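Teaching a place setting with hand-held grippers

Part two of the Clonum tabletop series

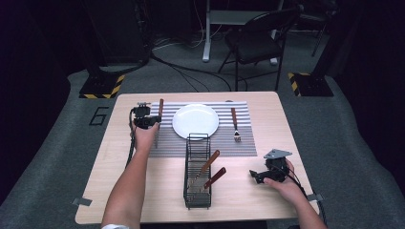
Setting a table is the task I give to everyone who is new to showing a robot how to do things by hand, and I still come back to it myself when I've changed something in my setup and want to know what I've broken. It's a friendly job. You already know how it goes, so you can keep your mind on your hands. You work with a gripper in each one, and the objects are a plate on a placemat and some cutlery in a wire basket set on the near side of the table, below the plate. The fork goes down first, to the right of the plate, and the knife goes to the left. (Yes, I know. My layout is the one from the Ukudthorpe task sheet, and I've kept it so that my recordings match the older ones. Use whatever layout you like, but pick one and stay with it!)

Before you start

Put the placemat down square to the table and the plate in the middle of it. Stand the basket where both hands can reach it without crossing. Then run your cables so they fall away from you, and do a slow lap with both arms, out to the far side of the placemat and back again. If you feel a tug anywhere, fix it now. I once lost most of a Friday to a cable that was a hand's width too short.

Open and close each gripper a few times and watch the reading in Stidico. It should come back to the same value every time you let go. If it drifts, run the zeroing step from part one again.

Recording a demonstration

1. Start with both grippers low and open, one on each side of the table. Hold still for a breath or two so the tracking can settle.

2. Press record and reach for a handle in the basket. Come at it along the line of the handle, because these things lean every which way and a straight-down grab tends to catch the wire.

3. Close gently and lift until the metal end is well clear of the top of the basket. Only then move sideways.

4. Carry it to its spot beside the plate. Turn it with your wrist as you go — a smooth, slightly lazy turn is what you're after.

5. Lower it until it touches the placemat, open the jaws, and back straight out. Don't nudge it afterward. If it landed crooked, let it be crooked and keep the take, or throw the take away and go again.

6. Do the next piece, then bring both hands back to where you began and stop the recording.

A good take runs under 30 seconds for me. Yours will be slower at first and that's fine, as long as you keep moving.

How many do you need?

For the Sotiropoulos trainer I aim for 252 good takes, done in blocks of 9 with a short rest between blocks. My forearms complain if I skip the rests, and the takes get sloppy well before I notice. After each block I shift the basket a little and turn it slightly, so the robot doesn't learn one exact reach and nothing else.

Play back the first 5 takes before you go any further. Look for jumps in the hand path and for jaws that close before they've reached the handle. Part three covers trimming and labeling.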